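Securing a Kitchen and Workshop Before the Next Tremor

6 min read

Most of the damage in a moderate shake comes from things that were never fastened down. An afternoon with a drill and a stud finder takes care of the worst of it.

Start with the tall pieces. Bookcases, pantry units and tool cabinets should be screwed to studs, through the back rail, near the top. Drywall anchors pull out. Use two straps per unit and leave very little slack.

Move heavy items down. Cast iron, canned food and paint go on the lowest shelves. Glass jars can stay higher if there is a lip on the shelf edge, and a strip of molding or a length of bungee cord will do.

Fit latches to the kitchen cabinets. Child locks work if you can stand opening them every day. My neighbor Nazanin Moradi put push latches on hers in May and has had no trouble with them.
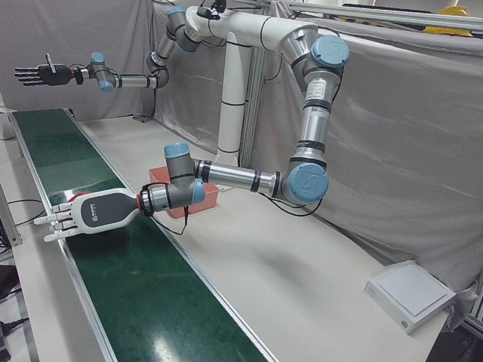
Arms and conveyor belt at a workstation.

In the workshop, lock the casters on rolling benches and hook them to the wall at night. Clamp the drill press or bolt it through the bench top. Bolt grinders down too. Keep solvents in a closed metal cabinet, and store bleach somewhere else entirely.

Strap the water heater in the upper third and again in the lower third, keeping the lower strap at least four inches above the controls. Find the gas shutoff and hang a wrench next to it. Turn the gas off only if you smell it or hear it, and let the utility turn it back on.

Check every strap and screw again after any quake you can feel.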